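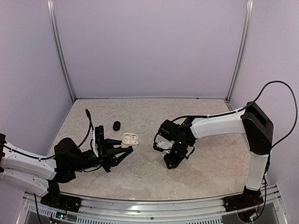
September, afternoon. Budget notes for the second cell

Yi-chun wants a number from me before she goes into the planning meeting, so I'm writing down what I think while it's fresh. Short version: I'm not convinced we need a second cell yet, and I'm definitely not convinced by the quote.

What we'd be buying, per the Bralimik quote:

Two arms with grippers, same size class as the ones we run now
Table, posts, rail, side panels, all as a kit
Controllers and cabling
Wrist camera, one, with the second as an option (why?)
"Commissioning support," length not stated

Elli went through it with me line by line. The arms are priced more or less where we expected. The kit is where they make their money. They want 900 for the table and panels alone, and 681 for a "cable management package," which as far as I can tell from the parts list is clips, duct and sleeves. We have duct along the front rail already and two clips on the right forearm, and I don't believe anyone paid 681 for that. Santino thinks the price may include pre-cut harnesses. The quote doesn't say so. I've asked.

The case for buying

Duangjai's argument is throughput. The small-object jobs (earbud cases at the moment, the hinge parts after that) get one cell between three people, and we lose time on changeovers. She's right that we lose time. Where I disagree is how much of it a second cell gets back. I went through the log for the earbud case work and we have 106 sessions in it. A good share of the gaps between them are us looking for a part, re-seating a connector, or arguing about the gripper opening. A second cell has all of those too. It would also need somebody to run it, and no one has put a person in the budget.

She also says that a matched pair of cells lets us check whether a result holds on different hardware. I like this argument better. It would be stronger if the vendor could promise the same arm revision as ours, which they won't put in writing. If the wrist wiring is different, or the fingers, then we don't have a matched pair and we're back to tuning everything twice.

The case for waiting

Things on the current cell I'd pay for first, in order:

1. Board covers. There's a bare circuit board in front of the left base with the lights on and wires going up to the base, and sooner or later somebody drops a screw on it. A printed cover costs next to nothing. Tuulikki has a drawing half done. Please finish it before we spend real money.

2. Cable routing on the right arm. The big loop at the elbow stands well up in front of the side wall. I'd like it shorter, or on a proper guide. Santino says shorten it and we lose reach at the far corner. Maybe. Try it with a strap before cutting anything.

3. Fingers. The ones we have are fine for a box. On an open earbud case, with the lid back, there isn't much to hold and the angle matters a lot. Surby sells a narrower set for 45 a pair. I'd buy two pairs tomorrow and learn more from those than from a second table.

4. Table surface. The marbled top is OK to work on, but I'd like a plain matte dark one to swap in, mainly for the glossy black parts, which pick up reflections. Ask Räsänen what a cut sheet costs. Don't let Bralimik quote it.

5. Spare motor for the wrist. We have none. If one goes we're down until it ships, and a second cell "as backup" is a very expensive spare motor.

Notes on the alternative quote

Jilelley came in lower overall but left out the controllers, so it isn't lower. Their rep was vague on lead time when Elli called. First it was "in stock," then it was "in stock at the regional level," and I don't know what that means for a crate reaching our loading dock. Their side panels are the same sort of plain smooth sheet as ours. No strong feelings either way. One thing I did like: they sell the frame without arms. If we went that way we could build the frame now and decide on arms next year — assuming the bolt pattern matches, which I'd want to see on a drawing with dimensions and not in a brochure.

Things missing from both quotes

Shipping. Spares. Any mention of what happens when the gripper firmware changes. Training, which Bralimik lists as included and then describes as a link to videos. Floor space too, though that one's ours to solve. Yi-chun paced out the corner by the bench and it fits only if the parts cabinet moves, and the cabinet is full of other people's things.

I'd also like somebody to explain the support contract. It's over a quarter of the hardware price every year and the response time is "best effort." We fixed the last two faults ourselves with a hex key.

Where I've landed for now

Buy the fingers. Finish the board covers. Get one spare wrist motor. Run the earbud case job through the rest of the month with the log kept properly, meaning everyone writes down why they stopped as well as when. If the stops really are people waiting for the cell, I'll sign the request myself. At the moment the column for reasons is mostly blank, so none of us can say.

Duangjai read this over my shoulder and says I'm budgeting for the lab we had last year. Noted. She's going to write up her version underneath, and Yi-chun can take both in.

Open questions

Bralimik: same arm revision, yes or no, in writing (Elli)
Bralimik: what is in the cable package (me, asked, waiting)
Jilelley: frame drawing with bolt pattern (Santino)
Räsänen: dark matte sheet, cut to our table size (Tuulikki)
Support contract: can we skip it the first year?
Who moves the cabinet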